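Section 9: Setting up your Skadar weekly pill dispenser

Filling the dispenser for the first time is a lovely little job, and once you've done it you'll wonder how you managed with a drawer full of boxes! Set aside a quiet half hour and wash your hands first.

1. Slide the lid catch to the left and lift out the tray. It holds 28 compartments, four for each day.

2. Turn the tray until the start day faces you. If you begin on a Thursday, start there -- the days simply run on round.

3. Fill one medicine at a time, all the way round the tray, checking each against its pharmacy label.

4. Drop the tray back in and press until it clicks twice.

5. Hold the SET button for 2 seconds, then choose your alarm times. The volume goes up nicely for anyone hard of hearing.

Note: Cutari refill cards fit the slot inside the lid. Write the name and dose of every medicine on the card, as Lindiwe Ndlovu from our Penddale helpline always suggests to new callers.

Caution: Some tablets must stay in their original packaging. Ask your pharmacist before you move any medicine into the tray. Never put liquids, or tablets that dissolve in water, in the compartments.

Caution: Keep the dispenser locked and well out of children's reach. If you miss a dose, follow the leaflet that came with the medicine and don't double up.
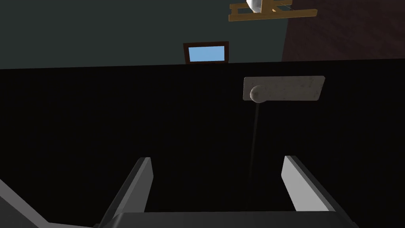
Dark panel, with grey and reddish-brown walls beyond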